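Notes from the kitting bench

Hello from the back half of the building! It's my turn to fill this spot in the newsletter, and since half of you stop me by the coffee machine to ask what's happening with the robot arms, I figured I'd write it down once and save us all some time.

Quick recap if you joined after the holidays. Kitting is the job of getting the right boards, connectors and wires together so the assembly people can sit down and build without hunting for parts. I've done it for nine years at Trorau, most of them at the same table by the window, and I was pretty good at it (fast hands, terrible posture). Last March we heard that the Povari line was going to get two arms to do the picking and placing, and I'll admit I went home that night and updated my resume. I never sent it anywhere, but I did update it.

What my day looks like now is a lot different. I used to pick all morning, and these days I mostly set up bins, check what ends up in the trays, and deal with whatever the arms don't like. And boy, do they have opinions! Boards are easy for them. Anything round and flat that stays where you put it is fine. Wires are another story. A wire will spring back, hook itself on its neighbor or roll over so the connector faces the wrong way, and then it's me who goes in and straightens things out. Karim Kabbaj and I have spent more afternoons than I'd like to admit arguing about how a bundle should lie in a bin. He likes them lengthwise with the connectors all at one end, and I've come around to his way.

We ran 387 kits last week and 27 of them needed a person to step in, nearly all for wires. I keep that tally on a clipboard because the screen only tells you that it stopped, and I want to know what it stopped on.

The thing I miss is the talking. When four of us picked side by side you heard everything – whose kid got into which school, who was selling a car. Now we're spread out and I walk over to say hi on purpose. Eugeniusz Czarnecka started bringing his lunch over to our end, so that helps. On the other hand, my wrists don't ache at night anymore, and I haven't worn the brace since fall.

We've settled on the yellow bins for parts, by the way, with a steel tray between them and a sheet of white paper in the tray. Please stop borrowing the bins for your desks! I know who you are. 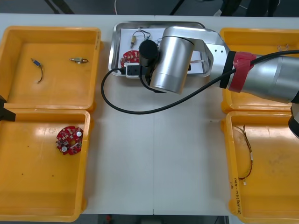 Is anyone on the kitting crew losing their job over this?

All of us who were here when the arms came in are still on the payroll, and two people moved to testing because they asked to. I can't speak for what gets decided next year, but our supervisor has promised to tell us in person before anything changes.

If you want to try a shift on the bench, the sign-up sheet is on the board by the lockers. You'll need closed shoes and a bit of patience with wires – I'll bring the good tweezers.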